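**white rail with the groove, which way does it face??**

**tbrunner_7**
Putting together the Cloltov shelf unit, the tall one. Got to the long white rails and the sheet shows them as plain rectangles, no groove drawn anywhere. Mine have a thin groove down the length. Groove out or groove in? Already did two with it facing out and now I'm second guessing.

**kibetk**
Out. It's a look thing. Mine's been up since November, groove out, fine.

**rallis_th**
Disagree. In. The back panel is supposed to sit in it. If you leave it out the panel just floats and rattles every time someone shuts a door.

**kibetk**
The panel on the Cloltov is way too thick for that groove. You're thinking of the Stadham. Different unit, deeper slot.

**rallis_th**
I've built both. Stadham 900 has the deep one yes but the older Cloltov had a thin panel and it DID fit. Depends what's in the box. tbrunner how thick is your back panel

**tbrunner_7**
ugh it's at the bottom of the pile. hang on

**tbrunner_7**
ok tried it. Doesn't go in. Not even close, and I pushed pretty hard.

**kibetk**
There you go

**rallis_th**
Fine, newer version then. I'd still put them in, dust collects in that line like crazy. I clean mine with a toothpick.

**younes.b**
Who cares about dust, check the ends first. Do all of them before you tighten anything!! One of mine had a corner that wasn't square and I had 12 screws in before I noticed. Took the whole side apart again.

**kibetk**
^ this. Also hand tighten only. The drill will strip the holes, ask me how I know

**tbrunner_7**
Too late on one hole lol. Does a longer screw help or do I fill it?

**younes.b**
Fill it. Toothpick and wood glue if the upright is wood, leave it overnite. Longer screw pokes thru the other side.

**rallis_th**
and there's your use for the toothpicks

**tbrunner_7**
Ok going groove out, sorry rallis. Corners look square to me so far. Stopping for tonight, glue's in the garage somewhere

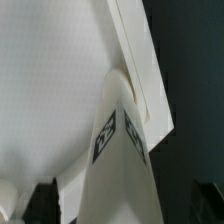

and I still have to find the little bag with the feet, will post again once it's standing.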